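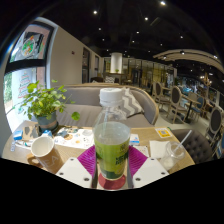
Do fans defend a singer more warmly when the insult aimed at her is about who she might love? In our data they do, and the gap is wider than we had dared to hope.

4.2 Replies to insults after live shows

We coded 285 reply threads posted in the hours after concerts on the Rivadeneira summer tour, most of them from July. Each thread began with a post that mocked a performer for a gesture of support made on stage -- a flag, a dedication, a few words between songs. Two coders, Estela Orellana and Meinir Harries, read every thread separately and then met to settle the ones they disagreed on (those meetings ran long, and they were a joy).

In 208 threads the first reply came from a fan who took the performer's side. What excited us most was the tone! We had expected anger. Instead, the most common reply treated the label as no insult at all, and often thanked the original poster for the compliment. Orellana named this pattern "shrugging back," and we use her term from here on.

Shrugging back was especially common among fans who had been at the show in Flemomport. They wrote about the crowd, the noise and the walk home, and the insult nearly dropped out of the talk. Figure 3 plots this drift by hour for the Flemomport and Parnetti dates. The Parnetti line falls more slowly, perhaps due to the smaller hall, though we can't rule out the effect of the Perkent livestream, which brought in viewers who had never followed the band before.

Threads in which the performer herself replied are treated separately in Section 4.3.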